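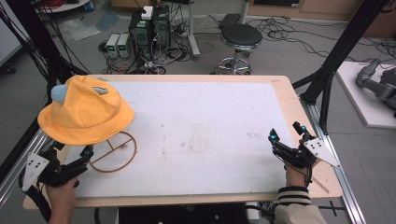

*An orange-yellow bucket hat with a pale blue felt decoration on the crown.*

A **bucket hat** is a soft hat with a shallow crown and a wide brim that slopes downwards all the way round. It is usually made of cotton, denim, canvas or wool, and it can be folded or rolled without lasting harm. Bucket hats are worn by adults and children for shade, for light rain, for fishing and walking, and as an everyday fashion item. Other names include *fisherman's hat*, *session hat* and, in parts of Australia and New Zealand, simply *sun hat*.

## Shape and parts

The crown is normally made in one of 2 ways. In the first, a flat oval or round piece, called the tip, is sewn to a side band that widens slightly towards the bottom. In the second, the crown is built up from wedge-shaped panels which meet at a button or a plain seam in the middle of the top. The first kind has a flat top and a clear edge; the second is rounder.

The brim is cut as a ring and joined to the lower edge of the crown. Most brims have two layers of cloth with a stiffer layer between them, held together by rows of stitching. Closely spaced rows give a firmer brim. Where the middle layer is thin or left out, the brim droops and tends to take on waves near its outer edge. Such hats are often sold as "floppy" bucket hats, though there is no fixed point at which one kind becomes the other.

Inside the crown there is usually a sweatband of cotton tape. Metal eyelets may be set in the sides for air. Hats meant for windy places or for small children often have a cord or a strip with a fastener under the chin.

## Materials

Cotton twill is the most common cloth. It is cheap, easy to wash and available in many colours. Waxed cotton and coated nylon are used for wet weather, and towelling for the beach. Winter versions are made in felted wool, corduroy, quilted cloth or imitation fur. Crocheted bucket hats are worked in the round from the centre of the tip outwards, and need no side seam.

Reversible hats consist of two complete shells placed one inside the other and joined at the edge of the brim. They have no separate sweatband, and the seams are closed on both sides.

## History

Soft cloth hats with a downturned brim were worn by farm workers and fishermen in several parts of Europe before the present name came into use. The modern bucket hat is commonly linked with Irish country wear of about 1900, when hats of tweed or wool felt were worn for shooting and fishing. The natural grease left in unwashed wool gave some protection from rain, and the hat could be pushed into a coat pocket.

The town of Wallivier had a hat trade of its own from 1838, when the first workshop opened beside the river. Its early products were stiff felt hats. A soft hat for boatmen, known locally as the *pot*, was added later and was made in undyed wool with a stitched brim. The Gremivard works, the largest in the town, employed 300 people at its height and went over to cotton hats when demand for felt fell away. Surviving Gremivard hats can be told by the double line of stitching where the brim meets the crown.

Cotton drill versions were issued to soldiers of several armies during the twentieth century for use in hot climates. These often had a loop of tape around the crown to hold leaves and grass. In the 1960s the shape was taken up by fashion designers, in firmer cloths and brighter colours. It returned in the 1980s through hip-hop music and again in the 1990s, when it was common at outdoor concerts in Britain.

## Decoration

Plain hats are often given a woven label or an embroidered badge. Fishing hats may carry a band of sheepskin in which flies are kept. Children's and novelty hats are more freely decorated, with ears, horns, eyes, flowers or patches added to the crown.

Felt is well suited to this kind of work. It does not fray when cut, so small shapes can be used without a hem. A standing piece such as a horn or an ear is cut double, sewn round, turned and lightly filled, and its base is then stitched to the crown or caught in a seam. Pieces sewn into a seam last longer — those fixed with glue alone may come off in the wash. Felt with a high wool content can shrink or lose colour in warm water.

## Care and storage

Cotton bucket hats can generally be washed by hand or on a gentle machine cycle at 30 °C. Wool and decorated hats are better cleaned with a damp cloth. After washing, the hat is pulled into shape and left to dry over a bowl, an upturned jar or a stand of suitable size. Tumble drying can buckle the stiff layer in the brim, and the damage is hard to iron out.

Wrinkles in the crown are removed with steam from the inside while the cloth is supported by a rolled towel. For longer storage, hats are stacked one inside another or hung from a peg. Hats with raised decorations are kept singly, or placed on top of the stack.

Shops and milliners sometimes use wire supports to hold the brim level. The Dostilov ring, named after its maker, consists of a hoop with straight spokes and is sold in 2 sizes. Oltmanns stands, which support the crown and leave the brim free, serve much the same purpose in window displays.

## Sizing

Adult sizes are given either as the head measurement in centimetres or as small, medium and large. The tape is passed above the ears and across the middle of the forehead. A bucket hat is worn lower than a cap, and a slightly loose fit is usual. Many children's hats have a drawcord inside the sweatband so that they can be let out as the child grows.

## See also

- Boonie hat
- Cloche hat
- Sun hat
- Millinery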